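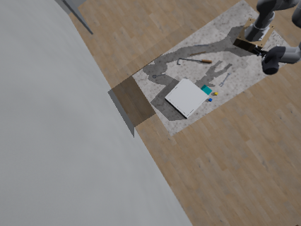
haworth_h wrote:
Was the arm at the Torkatar open day running on hardware, or only in simulation?

s_holmgren wrote:
Both. The simulated cell was on the screens in the front room for the whole session, and the physical arm ran in the back bay at set times. You had to sign up for the back bay at the desk.

haworth_h wrote:
Thanks. I got there after the last slot was gone, so I only saw the front room. I went in expecting a pick-and-place loop and got a floor mat with mixed hand tools on it. Does the physical bay use the same set of objects?

s_holmgren wrote:
Mostly. The bay had a wrench, a hook tool with a wooden handle and the colored blocks. I didn't see the tinted panel in the real cell. I asked Kasun Jayasinghe, who was running the bay, and he said transparent parts are sim only for now. The depth camera they have returns garbage on them.

lrudd wrote:
I was in the second group. Notes, in the order I took them:

Arm speed was limited to 600 mm/s in the bay. The sim was set to the same limit, but the operator could raise it to 900 from the panel, and did so when asked.

Gripper is two-finger parallel. No force readout on the public screen.

Cycle for the small cube was 18 seconds on hardware, from start command to release. I timed it on my watch for one run, so take it as one run.

Lights in the bay are fixed overhead. Nobody touched them while I was there.

What I could not get an answer on was how they choose the object layouts. The operator said "randomized within limits" and moved on to the next question.

amber.entwistle wrote:
I work at Haveck and we have had Torkatar software in our test cell since November, so read this with that in mind.

Layouts are drawn from a config file. You set a region on the mat and a minimum spacing, and it samples position and rotation. The spacing check uses bounding shapes on the mat surface. If you set the spacing to zero you get objects touching, like the teal block against the corner of the white board in the sim view. Some people want that. A cube next to a flat board with a raised rim is a harder pick than a cube by itself, and you want it in the training set.

haworth_h wrote:
I can follow that for the block and the board. I have more trouble with the camera. In the view on the screens a big pale curved surface takes up most of the left side and the work is pushed off to the right. If I placed a camera like that on our line I would be told to move it.

amber.entwistle wrote:
Camera pose is sampled too. It's in the same config file, a few lines down. You can turn it off.

haworth_h wrote:
Then why would you leave it on for visitors? Most of the people in the front room were from small shops. They don't know what pose sampling is. They see a blocked view and assume the cell is badly set up. I heard two of them say so.

s_holmgren wrote:
I disagree. If they had used a clean fixed view the same people would have gone home thinking the system needs a clean fixed view. Ours at Fisham has never stayed where we mounted it for longer than a month. Forklifts shake the floor and the bracket creeps.

lrudd wrote:
Both are fair, but a caption on the screen would have cost them ten minutes. There was no text at all next to the monitors, and the handout covers pricing and the service plan.

haworth_h wrote:
Agreed on the caption.

My other point is the shadow. The arm throws a large dark shadow over the mat and several of the tools are in it. The edges look too clean to me. In our building there are tube lights on every side and you would hardly find a shadow with an outline like that. If the vision model is trained on hard shadows it will learn to use them.

kasunj wrote:
Kasun Jayasinghe here, I was in the bay. Answering a few of these.

Shadows: light count, direction and softness are all sampled. Some scenes get one strong light and some get several soft ones. A model that only saw hard shadows would be a problem and we don't train that way. I'll raise the question of what was shown to visitors.

Speed: lrudd's numbers match our settings. The 900 setting is available in sim only. The bay stays at 600 with visitors present.

Transparent parts: s_holmgren reported that correctly. We have them in sim so the planner has to route around them, but we don't attempt picks on them in hardware.

Layouts: amber.entwistle has it right. The operator in the second group was new and should have passed the question to me.

lrudd wrote:
Thanks. Do you have a hardware success rate for the wrench? It was placed twice while my group was in there and picked once. The other time the fingers came down on the jaw end and it slid.

kasunj wrote:
Not one I can post. Thin flat metal is our weakest category and the open jaw makes it worse, as the grasp proposal sometimes favors that end. The hook tool does better, it nearly always goes for the handle.

amber.entwistle wrote:
Same at our site. We put a foam strip under flat parts, up to 6 mm, and the wrench picks got noticeably better. It does mean the mat in your cell no longer matches the mat in sim, so change the sim mat too or your contact heights will be off.

haworth_h wrote:
That would be a hard sell here. We can't put foam under parts coming off a belt.

amber.entwistle wrote:
No, it's a bench solution. For a belt I would look at different fingertips first.

s_holmgren wrote:
We run thin fingertips with a chamfer at Fisham for sheet clips. They work but they bend, and whoever bends one doesn't always log it. Check them at shift change.

haworth_h wrote:
Noted. Is there another open day planned? I would like to see the bay before I put anything in a budget request.

kasunj wrote:
Yes, 27th May, at the Tunstall site. The bay there is larger and we will run it continuously, so no slots. Bring a part if you want, within the gripper opening and nothing oily. Send me the dimensions ahead of time and I can load a model of it into sim so you can compare the two.

haworth_h wrote:
I'll send drawings for a stamped bracket. It is thin flat metal, so you have been warned.

lrudd wrote:
Kasun, will the force readout be on the public screen at Tunstall?

kasunj wrote:
I'll ask. It is available on the operator panel, so it should only be a matter of mirroring it.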